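Erhan Demirtaş tests reusable food bags for Kollora, and most of his Friday goes on seals. "People look at the film," he says. "The film rarely fails. The track does."

A new bag is opened and closed 3,000 times before he signs it off. The January batch gave out at 2,314. "One corner of the track had lifted. You could feel it with a thumbnail."

He prefers whole fruit to weights for the loading checks. Fruit is round and it shifts, which puts the strain on one side of the bag and then the other. Clear film is used throughout so that creases show early.

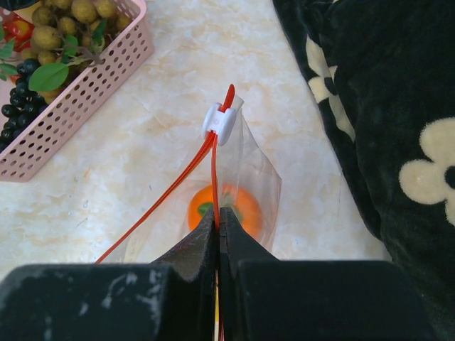 Clear bag with red zip strip, orange inside.

Asked about coloured strips, Demirtaş is brief. "Red is easier to line up. On a clear track you miss the last bit and think it's shut."

The next batch will be thinner.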